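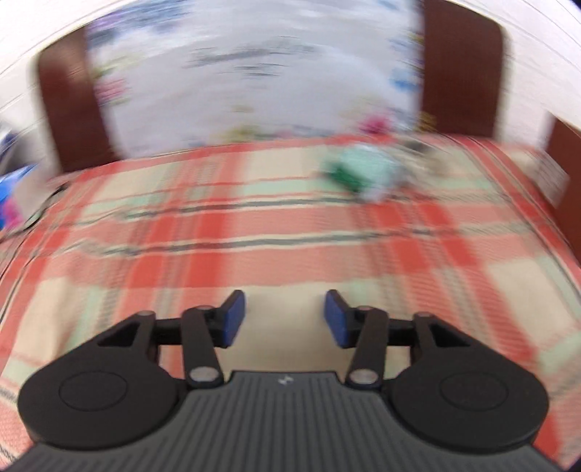 Hand-held gripper with both pads fitted and the jaws open. Finger linkage on each side, pivot pins at the joints.

Workshop tips: keeping a hand-held gripper in good shape

These notes cover the two-finger kind you hold yourself, with a linkage on each side and a soft pad at the end of each finger. Most of them came out of the Clallach bench, where we share one set of tools and one long table, but they work just as well at home. You don't need a machine shop. A set of small drivers, a pair of calipers, a tube of light grease and a roll of masking tape will cover nearly everything.

Pins first

Stiff jaws usually come down to the pivot pins. Fit every pin dry and work the linkage by hand before any grease goes on. If it binds dry, grease will hide the problem for a day and then it will come back. Ream the hole a little at a time and try the pin again after each pass. Wipe out the dust.

Tighten the pins in pairs, left and right, a quarter turn each. If you do one whole side and then the other, the jaws tend to settle off center. Thread lock goes on last, one small drop on the thread, and leave it overnight.

Printed parts

Brackets with a triangle cut out of them are light and stiff, but the inside corners are where they crack. Print them flat on the bed so the layers run along the arms of the triangle. Rekha Pillai went through four brackets before she tried it this way, and the ones she printed in August are still on her gripper. Round the inside corners in the drawing if you can. A sharp corner saves nothing.

Ridged housings collect dust in the grooves. An old toothbrush run along the ridges gets it out. Don't use solvent on a printed logo.

Pads

Clean the pads with a damp cloth and let them dry before use. Dish soap is fine if you rinse it off. Hand lotion is the usual cause of a slippery pad, so wash your hands before a long session.

When you replace a pad, replace both. An old pad and a new one don't grip alike, and a box will turn in the jaws as you lift it. Press new pads on, clamp them lightly against a block of scrap wood and leave them for 50 minutes before the first squeeze.

Check that the pads meet flat. Close the jaws on a strip of paper and pull it. Then move the paper up to the tip and pull again. If it slides out at the tip and holds at the base, the fingers are splayed and the rod needs shortening.

Practice on cardboard

Small empty cartons are the best thing to test with. They show you right away when you are squeezing too hard, they cost nothing, and the edges give the pads something square to line up on. Save them from the kitchen and the medicine cabinet. We keep a bin of them under the table, and the ones with scuffed corners are as useful as the new ones.

Start with the box upright and grip it by two opposite sides, with the pads level with each other. Close slowly until the sides just start to give, then back off a hair.
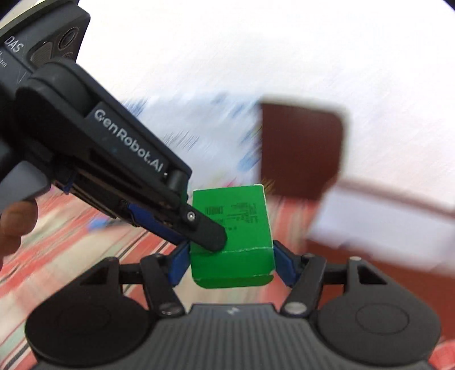 Once one gripper is easy, try two on the same box. Let the first one carry the weight and bring the second in against a different face, away from the first set of fingers. Agree on who lets go first – with two people it helps to say it out loud. If you are working both yourself, rest your elbows on something.

A soft surface is good for this. A blanket or a folded towel saves the box when it drops, and it saves the gripper too. A bed is fine if the table is taken. Watch for loose threads getting into the joints.

Keeping count

Write down how many open-and-close cycles you do between services. Our sheet has three columns: date, cycles, what was loose. We check the pins every 120 cycles and have not found a reason to change that. The first Skemeo build went 197 cycles before anybody looked, and by then one hole had worn oval and the whole arm had to be printed again.

Putting it away

Store it with the jaws open. Pads left pressed together take a set, and you will see a dent in them the next morning. Lay it on its back on a cloth, or hang it from a wide hook by the handle, never by the fingers.

Put a strip of masking tape on the underside with the date of the last service. Spare pins and screws go in a small jar with a lid, and the driver that fits them goes in the same jar.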